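[skunwood-swim] Re: First go at Bonach - pacing and other worries
From: Grigore Dumitrescu
To: skunwood-swim list
Date: Jun 23, 2018

Lanying Qin wrote:
> Hello all,
> I've gone and entered the Bonach lake swim, the 2000 metre one, after
> being talked into it over chips by people who know who they are. I can
> do the distance in the pool at Tejada without stopping, and have done
> since January, but I've only been in the lake for short dips and I find
> it a completely different thing. My stroke goes to bits, I breathe every
> two when I normally breathe every three, and I swim in a big curve
> towards the reeds.
>
> So, a few things I'd be glad of help with. How do you pace it when
> there's no wall and no clock? How often should I be looking up? Do I
> line up with everybody else at the start or hang back? And is it worth
> doing the 5 km some other year or is that only for people who enjoy
> being miserable?
>
> Sorry for the long list. I did look in the archive but most of it was
> people arguing about parking.
>
> Lanying

Hi Lanying, and well done for entering! I've swum Bonach five times now (the shorter course every year except one, when I did the 5 km and wished I hadn't, more on that below) so I'll have a bash at all of this. Others will disagree with me and I hope they'll say so on the list and not just grumble at me in the changing room.

Pacing first. The thing I got wrong in my first year was treating it like a pool swim with the walls taken out. In the pool you get a little rest every length, even if you do tidy turns and think you don't. You push off, you glide, your shoulders get a moment. In the lake that never comes, so the effort that feels comfortable at Tejada will feel too hard well before the far buoy. I'd start slower than seems sensible. If you're thinking "this is silly, I could go much faster than this" for the whole of the first leg then you've got it spot on.

What I do now is swim the first 300 metres counting strokes, one to a hundred and back to one again. I don't do anything with the number, it just stops me from haring off with whoever is next to me. After that I forget about it and pay attention to my breathing. If I can blow out slowly and steadily under the water, I'm at the right pace. If I'm gasping and throwing the air out in one go, I'm too quick. It's a crude sort of gauge but it has never let me down, and I have owned a fancy watch that did, repeatedly.

On breathing every two, I wouldn't fret. Loads of good lake swimmers do it. You need more air when it's choppy and you're a bit wound up, and it would be daft to go short of it for the sake of habit. What does help is being able to breathe to either side when you want to. At Bonach the wind tends to come across the lake from the boathouse side, so on the way out it's slapping you on one cheek and on the way home it's slapping you on the other. If you can only breathe to the left you'll drink a fair amount of lake on one of those legs. Do a few lengths at Tejada on your bad side each session and it'll stop feeling like somebody else's neck.

Now the curve towards the reeds. Everybody curves! I go right, my wife goes left, and if we set off side by side we'd meet again behind a tree. Usually it's one arm crossing over in front of the head, and in the pool the black line quietly puts you straight without you noticing. You can find out which way you go by shutting your eyes for six or seven strokes in an empty lane (an EMPTY lane please, I've had a black eye off this list before). Then think about that hand going in wider, as if you were reaching for the far corner of the lane. It will feel ridiculous and look perfectly normal.

As for looking up, I go every eight strokes when it's flat and every four or so when it isn't. Keep it tiny. Eyes just over the surface like a crocodile, then turn and take your breath to the side as usual. If you lift your whole head to breathe forwards your legs sink and you'll feel it in the small of your back by the second buoy. And don't try to find the buoy every time. Before the start, stand on the slipway and pick something big behind each one. For the first leg there's a gap in the trees on the skyline, which is a lot easier to spot with misty goggles than an orange blob with forty orange hats in front of it.

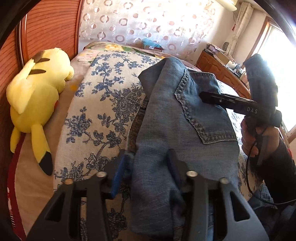

Is it all right to stop and tread water during the race?

Stopping is perfectly fine under the Bonach rules, for as long as you like, provided you don't pull yourself along on a kayak or a buoy rope.

I'd even plan on it for a first go. Do a couple of breaststrokes at each turn, have a look at where you're heading, clear your goggles and get going again. It costs you next to nothing, and it breaks the thing into chunks, which I find a great comfort. You can hang on to a kayak for a rest as well if you need one. The kayakers are a friendly lot and would much prefer you asked early. Roll on your back and put an arm straight up and they'll come over.

The start. Hang back, and go wide. There'll be a knot of quick ones in the middle from Findalora Tri who start as if there's a bus to catch, and there is nothing to be gained by being in among their feet. I go to the left-hand end, count to ten after the hooter, and walk in. You lose those ten seconds and you gain clear water, and by the first buoy you'll be passing people who went off too hard, which does wonders for your mood. The left end is a bit stony underfoot, so old flip-flops to the edge and hand them to someone.

Do get in the water before the start, though. Properly in, face and all. The first minute in the lake is the worst minute, your chest goes tight and you can't breathe out, and you want that over and done with before anybody sounds a hooter at you. Splash your face, put your face in and blow bubbles, swim out a little way and back. Then it's finished with and you can stand about chatting.

I should say something about goggles while I'm here. Whatever you wear at Tejada will do, as long as it doesn't leak, but if the sun's out the second leg is straight into it. I have a smoked pair for bright days and a clear pair for the rest and I take both and decide on the slipway. Please don't buy new ones the night before. I did, and spent the whole of the back straight with one eye full of water, swimming like a pirate.

Food, you didn't ask but I'm telling you anyway. Eat what you'd normally eat, two hours or more before, and then leave it alone. You won't need anything during the 2000. Have something warm and sweet for afterwards and put it at the top of your bag, with your hat, because your fingers will be no good for zips. I pack mine in reverse order: the last thing I'll want goes in first.

And the 5 km. Hmm. I'm not going to tell you it's only for miserable people, as several of them are on this list. It's the same loop plus the long arm up to the dam, and the long arm is dull. There's no shelter, the buoys are far apart and the water near the dam is colder than the rest, properly colder, you swim into it like walking into a cellar. I got round, I was very slow, and I couldn't lift a kettle the next morning. But I'd trained for it badly, all pool and hardly any lake, and I did most of it in a sulk. If you come out of the shorter one thinking you'd happily have gone round again, put your name down. If you come out thinking about soup, you're one of mine.

One last bit on practice. A few of us are going to Bonach for the early evening swims between now and the race and you'd be very welcome. We go round the inshore buoys at a natter, stopping at each one, and anybody who wants to do more carries on for another lap with company. Nobody goes in alone, and bright hats and tow floats please, the sailing club share the lake with us in the evenings and they don't always look under the boom. There's room in my car from the Skunwood end if you don't mind damp seats. Drop me a line off list and I'll let you know when we're next going.

Oh, and the parking. Use the top field, whatever the archive says.

Grigore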